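I finally sat down with a pot of coffee and did the gripper budget for the fall, which I had been putting off since August (sorry, Edgars!). We can spend 200 a month on parts and no more, and I'd like most of that to go to foam pads, cables and a second set of fingers.
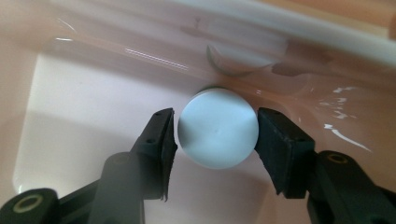
Pads are the thing I got wrong last year. I bought 4 and thought I was being generous, and then spent half the season waiting on the mail. So this time I'm ordering 30 from Luik, who are slower than Windedex but pack things so nicely, and if we have leftovers, well, they keep just fine in a drawer.

Edgars Liepiņa would like us to look at the Fera grippers too, and he may be right, but they come to around 100 more per pair and I'd want to hold one first. The Cillier catalog can wait until spring.
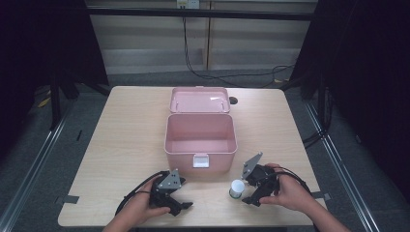 Both grippers at the table, with the pink box open behind.

I've also set a little aside for props, meaning boxes with lids, small bottles, cups, that kind of thing. They're cheap, and I do love an excuse to wander through the dollar store! The order goes in tomorrow morning once Edgars has checked my math.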